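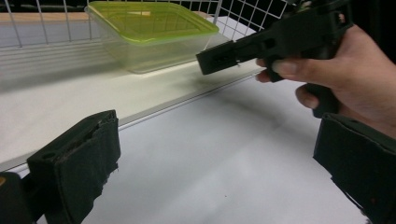
Figure 3. Lidded food container on the raised shelf, with the wire grid panel behind.

3.2 Shelf layout and container placement

The storage trials were carried out at a counter with two working levels: a white tabletop at the front and a raised white shelf behind it. A white wire grid panel closes off the rear of the shelf (Figure 3). The arrangement follows the Wetereck layout used in our earlier work on cupboard storage, with the upper level left open at the front so that items can be set down or taken away without lifting them over a barrier. A thin strip runs along the front lip of the shelf and marks the change of level.

Containers were of the ordinary household kind, made of translucent plastic and sold with matching lids. The one in Figure 3 is rectangular with rounded corners and has a lime-green lid with a raised rim. Lid colour was not treated as a variable. It was recorded all the same, as two of the raters reported using it to tell containers apart when coding the placements.

Each participant completed 40 placements, of which 25 began on the tabletop and ended on the shelf. The remainder ran in the opposite direction. Participants were told to put the container where they would leave it at home between meals. No target was marked on either surface. We avoided tape outlines after a pilot in March, in which participants lined containers up with the tape even when told to ignore it.

For each placement we noted the distance from the nearest corner of the container to the front lip and the angle between its long side and the lip. Following Follik, a placement was called "square" if this angle was small enough for a second container of the same size to stand alongside without either being turned. All others were called "oblique". The container in Figure 3 is near the front of the shelf and stands at a slight angle.

Distance was coded in three bands (front, middle, rear). Finer measurement was tried and dropped, the rounded corners making it hard for raters to agree on where the container ended. Agreement on the bands was acceptable for the front and rear but weaker for the middle, and disputed cases were settled by a third rater.

Placements in the front band were the most common in both halves of the session. This differs from the Vasilakis study, where containers were pushed towards the back wall. The shelf in that study was deeper and stood above eye level, and its containers were opaque. We cannot separate these factors with the present data. The grid panel may also have played a part, as several participants said they did not want to knock a container against the bars.

Oblique placements became less frequent when more than one container was already on the shelf. With a single container there was little reason to align it with anything, and the angle seemed to depend mainly on the direction of approach. Lids were closed for all trials reported in this section. Trials with open containers and with stacked lids used the Camero scoring sheet and are reported in Section 3.4.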